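Sullura开放日

Sullura开放日,机器人操作演示活动,由Sullura工作室主办,每年一次,九月,周二。对公众免费,要预约。内容以手持夹爪采集、桌面抓取、策略回放三块为主,另有零件台、问答和一个给小孩的角落。本条目主要写最近一届,往届情况见“沿革”。

目录
1 名称
2 沿革
3 场地
4 流程
5 手持夹爪演示
6 物品与任务
7 回放环节
8 零件台
9 问答摘录
10 人员
11 参观数据
12 评价
13 术语
14 参见

名称

正式叫法“Sullura开放日”。早期海报上写“参观日”,第二届改掉。内部叫“开门”。也有人叫“抓瓶子那天”,口头说法,不见于任何印刷品。英文名Sullura Open Day,缩写不用。

容易跟Plakari秋季展混。两者时间挨着,参展人员有重叠,主办方不同。Plakari那边是静态展,机器隔着绳子看;Sullura这边可以上手。

沿革

第一届规模很小。一台手臂,一张桌子,半个下午。手臂中途报错两回,后一个小时改成聊天。当时还没有手持夹爪,示教全靠拖动手臂,参观者排队拖,拖得慢,排在后面的人等不及走了不少。

第二届加了遥操作。主从两台臂,一个人操作一个人看。延迟能感觉到,杯子放下去时常磕一声。留言本里“磕”字出现频率很高。这一届起固定在九月。

第三届停办一次,搬家。有资料把这一年也算作一届,届数因此差一,引用时注意。本条目不计停办年份。

之后引入手持夹爪,流程大改。参观者拿着夹爪直接做动作,镜头跟着手走,手臂不必在场。单人体验时间从十几分钟压到三四分钟,排队问题基本解决。零件台也是这时候加的。

最近一届即本条目所述。变化有三处:任务表重写,回放挪到下午,问答取消话筒。

场地

一间大活动室,不是专门的实验室。平时工作人员吃饭打球开会都在里面,开放日照旧,桌上东西大体不收。主办方的意思是,家里、办公室里的桌面就长那样,收干净了采到的数据反而窄。

室内光线混杂。有窗,有顶灯,上午下午差别明显。反光是个麻烦,透明的东西尤其。组织者没有挂遮光帘,往届挂过一次,室内闷,参观者意见大,撤了。

入口在走廊尽头。登记、领号、存包。背包一律存,转身容易扫到桌面。饮料可以带进去,要拧紧。

无障碍方面:通道够宽,门槛一处,有坡板。采集桌高度不可调,坐轮椅的参观者改在矮桌做,任务相同。

流程

上午九点半开门。分批进,每批人数不固定,看里面松紧。

先听五分钟说明。内容很少:夹爪怎么拿,扳机怎么扣,什么时候算一条开始,什么时候算一条结束。不讲模型。想听模型的下午来。

然后上手。每人做几条,做坏了不要紧,坏的也存,单独打标记。

十一点半到一点休息。一点半回放。三点问答。四点关门,实际拖到快五点。

流程单贴在门口,手写,有一处时间写错了,上午发现后用笔划掉重写。有参观者按旧时间来,白等半小时,事后主办方在留言区道歉。

手持夹爪演示

核心环节。参观者单手握夹爪,对着桌上物品做抓、提、移、放。视角是夹爪自带镜头的视角,机器将来看到什么,采集时就录什么。

夹爪结构不复杂。两指,平行开合,手指是软的,带棱,受力会弯,包住物体侧面。浅灰的安装板把手指接到主体上。手指颜色做得很跳,洋红,用意是让图像里手指和物体好分开。旧版夹爪手指接近透明,夹透明物体时分不清哪是指哪是瓶,标注的人苦不堪言。

最受欢迎的一项是夹瓶子。透明塑料瓶,黑盖,红标签。听上去简单。难点如下:瓶身反光,深度估不准;瓶壁软,夹紧了瘪,夹松了往下滑;瓶子高,放下时底先碰哪一边决定它站不站得住。

做法上,说明人员建议夹标签那一段。标签不反光,镜头里也好认。夹太高头重脚轻,夹太低手指会擦到桌面。参观者多数第一条夹偏,第二条就好了。小孩反而稳,原因不明,可能是手离桌子近。
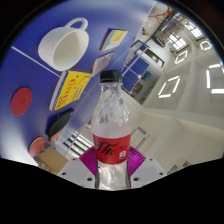 提起来以后还有一步,常被漏掉:停一下。停够半拍再移动。不停的话,抓取和搬运连成一段,后期切分很难下刀。Aishwarya Venkataraman在说明里把这句讲了三遍,照样有一半人忘。后来她干脆站在旁边喊“停”,有效。

手腕角度也有讲究。人拿东西习惯歪着手,画面跟着歪,天花板都进来了。这种数据能用,不必重做。主办方的口径是尽量自然,别为了画面端着。端着录出来的轨迹僵,机器学了也僵。

松手要慢。扳机猛一放,软指弹开,瓶子被带倒。倒了就倒了,扶起来在来一条。

夹爪重量对成人没问题。连续做十几条会酸,换手。左右手都收,开始前跟记录的人说一声。有两位参观者忘了说,数据里先标成右手,当天晚上听录音改过来的。

单条时长一般几秒到十几秒。太长的多半是中间犹豫。犹豫也留,打标记。

物品与任务

任务表一页纸,正反面。正面是基础任务,背面是组合任务。

基础任务:瓶子提起放回;瓶子移到另一处;杯子转向,把手朝外;书推平;盒子叠放;小球类物品放进容器。

组合任务:先挪书再拿瓶;把瓶子放到杯子旁边;清出一块巴掌大的空地。最后这条没有标准答案,各人做法差得远。有人一件件挪,有人整排往边上推。记录人员两种都收。

物品来源杂。瓶子现买。杯子、书、盒子是活动室里原有的。参观者也可以用自己带的东西,前提是不易碎、不漏、能放进两指之间。当天有人用过眼镜盒、门禁卡套、一只橘子。橘子效果好,软指包得住。卡套太薄,贴桌面抠不起来,试了几次放弃。

任务表里原有一条“拧瓶盖”,现场删掉。单夹爪拧不了,瓶身跟着转。双手各持一个夹爪理论上可行,当天第二个夹爪在充电,没试成。Bhavana Amin表示下届会放回去。

不做的任务:刀具,热水,带电的,别人的手机。最后一条是有教训的,往届摔过一部,屏碎,赔了。

复位规则。每条做完,物品不必摆回原位,从停下的地方继续。这样桌面一直在变,位置分布自然散开。每隔一段时间由工作人员乱摆一次,行话叫“搅”。搅完拍一张底图,再开始。

回放环节

下午一点半开始,换到固定手臂。手臂为Ardeleanu产,六轴,末端装同款软指夹爪。跑的是事先训好的策略,不含当天数据。很多参观者以为上午录下午就能学会,说明牌上写了不是,看牌的人少。

演示项目仍是桌面抓取,瓶子为主。第一轮顺。第二轮手臂伸到一半停住,等了几秒自己退回去,重来,抓到。第三轮抓空。抓空之后有人鼓掌,气氛不错。

主办方没有挑轮次,连着跑,成败都算。这一点在留言里被提到多次。Plakari秋季展放的是剪辑好的录像,观众拿来比较,比较得不太公平,两家做的事不一样。

停顿原因,现场解释为光线。一片云过去,桌面亮度变,瓶子上的高光移了位置。拉近看日志,抓取点预测在瓶肩和标签之间来回跳。后面几轮改抓杯子,稳定得多。

速度方面。手臂动作比人慢,慢不少。可以调快,没调。旁边站着人,安全区用地上胶带标,胶带以内不进。当天无人受伤,急停按过一次,小孩想试试按钮,允许的。

回放结束后留十分钟给人近看。断电状态,可以摸手指,可以捏。手感像厚一点的硅胶刮刀,一位参观者这么写的。

零件台

靠墙一张长桌,摆拆开的夹爪。手指、安装板、螺丝、扳机组件、镜头座。各版本按时间从左往右放。可以拿起来看,放回原处就行。

手指的棱是第四版加的。之前是光面,夹光滑物体打滑。加棱以后侧向受力时能跟着弯,贴合面积大了。棱的间距改过好几次,太密脱模困难,太疏又没用。

安装板开孔,减重,也方便走螺丝。板子改薄过一版,受力变形,镜头跟着晃,又改厚。

扳机弹簧是消耗件。当天上午断了一根,两分钟换好。换的时候围了一圈人,零件台一整天就这会儿最热闹。

台上还有一个Skunine的旧夹爪,三指,别处借的,只看不用。三指抓球好,抓瓶也好,就是手持起来太重,举不了多久。有参观者问为什么不做三指,答案就是重。

图纸不外传,拍照随意。有人整个下午坐在零件台边画速写,画了一本。

问答摘录

三点开始。无话筒,围坐,后排听不清,抱怨较多。以下据现场笔记整理,顺序有调整,措辞有删减。

关于数据归谁。参观者录的数据归Sullura使用,登记时签字同意,可撤回。撤回按号码牌找,牌子要留好。声音在处理后去掉,画面里拍到人脸的段落做模糊。有人追问模糊后还能不能认出来,回答是尽量,不敢打包票,实在介意可以整条删。

关于为什么不用仿真。用,两边都用。仿真里瓶子的反光跟真的差太多,软指弯曲也难算。桌上乱七八糟的东西,仿真里摆一百种也赶不上真桌子摆一天。

关于失败数据。收。失败后怎么救回来的那一段最值钱。滑了一下又夹住,这种尤其想要,可惜演不出来,一演就假。

关于人手和夹爪的差别。人有五指、有触觉,夹爪两指、没触觉。所以采集时要求用夹爪的方式去做,别用空着的那只手帮忙。帮了的条目作废。小孩爱帮,要盯。

关于就业。问的人在仓库上班,问得很直接。Amin的回答也不绕:眼下这台东西收拾一张桌子要花人的好几倍时间,仓库的事她不懂,不替别人回答。会后两人又聊了一阵,内容没有记录。

关于能不能买。夹爪不卖。借可以谈,学校优先。

关于下届时间。九月,周二,具体哪天没定。

还有一个问题是能不能夹鸡蛋。能。当天没鸡蛋。

人员

Aishwarya Venkataraman,采集负责人,上午说明和现场引导。任务表由她重写。此前做标注,对切分问题格外较真,“停半拍”的规矩就是她定的。

Bhavana Amin,硬件,负责夹抓结构和零件台,下午答问。软指各版本的模具大部分出自她手。

另有记录两人,登记一人,机动若干。机动主要管搅桌子和扶瓶子。

Ardeleanu派过一名工程师到场,只待了回放那一段,没有发言。

参观数据

登记到场281人。含随行儿童,不含工作人员。重复入场的只算一次。

上手体验比到场少,部分人只看。全天采集约1,000条,剔除作废条目前的数。作废以“另一只手帮忙”为主,其次是忘扣扳机,空走一趟。

组合任务完成52条。偏少,主办方原来预期更多。任务表背面很多人根本没翻。下届打算印成单面两张。

镜头故障2次,都在上午。一次是线松,一次是存储卡满,后者完全可以避免。

早上第一批和午休前最后一批数据质量最好,中间人挤,碰撞多。下午无采集。

评价

本地反应总体正面。优点集中在能上手、不藏失败。缺点集中在问答听不清、流程单写错、存包处太小。

同行看法分两种。一种认为让公众录数据噪声大,动作习惯五花八门,清洗成本高,不如雇几个熟手。另一种认为多样性正是要的东西,熟手录久了动作一个样。Sullura自己没有给出对比结果,说还在跑,跑完再说。截至本条目更新时未见公布。

也有意见指出,物品种类其实有限,瓶子占比过高。属实。瓶子任务排队最长,工作人员没有分流。任务统计若按物品看,偏得厉害,拿去训练要重新配比。

留言本摘几条:“手指很可爱。”“瓶子倒了三次,我的错。”“希望有椅子。”“为什么它要想那么久。”“楼下停车贵。”

术语

条:一次完整动作的录制单位,从扣扳机前静止到松手后静止。

搅:人工打乱桌面物品位置。

底图:每次搅完后的静态照片,供对照。

停半拍:提起后短暂静止,便于切分。

软指:带棱的柔性手指,受侧向力时弯曲贴合。

空走:动作做了,夹爪没有闭合,作废。

帮手:用未持夹爪的手辅助,作废。

回放:让手臂执行训练好的策略。严格说回放应指重复录好的轨迹,这里用法不严,沿用现场叫法,暂不改。

参见

Plakari秋季展
手持夹爪
桌面抓取
模仿学习
Skunine三指夹爪

待补:往届到场人数;第二届遥操作设备型号;停办那年的具体情况。届数算法有争议,改之前先看讨论页。

分类:机器人活动 | 公众开放活动 | 抓取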